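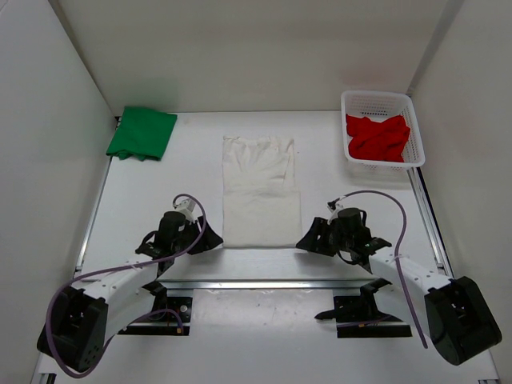
The Laundry Fund

My gran left me three thousand pounds and a launderette. Well, half a launderette. The other half belonged to a man called Ettore Gatti, who I'd met twice, both times at funerals, and who rang me the Monday after she was buried to ask whether I knew how to bleed a radiator.

I said I didn't.

"Then you will learn," he said, and hung up.

Brukemcombe isn't the sort of place you move to on purpose. You go through it on the way to the coast, you get stuck behind a tractor, you notice there's a Costa next to the old bank and you think, oh, they've got a Costa. But I'd just been let go from a job in Bristol and my flatmate's boyfriend had started leaving his weights in the hall, so I packed a bag and told everybody it was for a fortnight. That was in September. I'm still here, obviously, or there wouldn't be much to tell.

The launderette was called Foltell. I'd always thought it was a foreign word, something Ettore had brought over with him, but when I asked he looked at me as if I was simple. Folding and telling, he said. Your grandmother's idea. People fold, people tell. She'd wanted a big sign with a pair of lips on it and he'd talked her down to plain blue letters, and I think he was still pleased with himself for that (he'd have been right, too — I've seen the sketch with the lips).

I'll be truthful, I meant to sell my half. I'd worked it out on the train. I'd sell to Ettore, or to whoever Ettore liked, and go travelling, and come back with a fringe and a better attitude. I even had the speech ready. Then I walked in and he handed me a mop, because machine four had gone all over the floor again, and you can't really give a speech with wet socks.

So I mopped. And the next day I bled the radiator, and got a faceful of brown water, and he laughed so hard he had to sit on the bench.

The thing I hadn't reckoned on was the notebook. Gran kept it under the counter with the spare change and the lost property, a fat red thing with an elastic band round it, and on every page there was a name and then a number and then sometimes a few words. Mrs Pell, 8, cot sheets. Young man from the garage, 8, overalls, don't ask. I thought they were debts. I sat up half the night with it and a packet of custard creams, adding up, and when I got to the end I felt a bit sick, if you want to know, because it came to one thousand two hundred and eleven pounds and I'd never have guessed she'd let people owe her that much.

"Not owe," said Ettore, when I showed him. He had his glasses pushed up on his forehead and he was doing something horrible to a soap drawer with a toothpick. "Gave. That is what she gave."

"She gave away one thousand two hundred and eleven pounds of washing?"

"In that book, yes."

"There's other books?"

He pointed the toothpick at the top of the boiler cupboard.

I didn't go and look, not that day. I went and had a coffee and sat in the window and was cross with her. She'd sent me a tenner every birthday until I was thirty-one! She reused wrapping paper! She once walked back to the greengrocer's in the rain over a bad pear!

Callum Haslam was on the next table with a laptop and a very small cake. I knew him by sight, he came in on Tuesdays with a duvet cover and a library book. He asked if I was all right and I told him the whole lot, start to finish, which he can't have been expecting when he sat down with his cake.

"I'm in there," he said, when I'd run out.

"In where?"

"The book. The winter I was off work, with my back. She used to say the machine was having a funny turn and it wouldn't take my money, and she'd open it up with her key and set it going." He turned his plate round a bit. "I went over to that machine once when she was out the back, and put my coins in it, and it took them fine. I never let on. I don't think she'd have liked it if I'd let on."

I looked him up when I got back. Page after page of him. Haslam, 8, bedding. Haslam, 8, bedding, looks thin. Haslam, 8, bedding, laughed today.

I had to go and stand by the dryers for a while after that one.

Now, the other half of this is Steltar. They'd written to Gran before she died, and they wrote to Ettore after, and when they found out about me they wrote to me too, on lovely thick paper. They wanted the building. They had app-operated washing in nine towns and they wanted Brukemcombe for number ten, no counter, no staff, you tapped your phone and the door opened. The offer was a good one. I won't put the figure down but it would've done for the travelling and the fringe, and a deposit on somewhere after.

The letter said we had until Wednesday, March 1, 2023, and I left it propped against the till for weeks. Ettore dusted round it. He never once asked me what I was going to do, and I never asked him either, and we got on with the service washes and argued about the radio. He likes opera and I like anything but.

On the last afternoon a girl came in with a baby on her front and a carrier bag of wet towels. She stood at machine two counting what she had in her hand, and then she counted it again, slower. You know that second count. I've done it myself at a cashpoint.

I looked over at Ettore and he was suddenly very busy with the soap.

"That one's having a funny turn," I told her. My voice came out peculiar. "It won't take your money, it's been at it all day. Hang on, I've got the key."

When she'd gone off to walk the baby round the block I got the red notebook out, found the last page with Gran's writing on it, and turned over to a clean one. I hadn't asked the girl's name so I put "baby, towels". I put an 8 next to it. Then I asked Ettore if he had a stamp, and he said what for, and I said I had to write back to some people, and he went through every drawer in the place and found me one stuck to a raffle ticket.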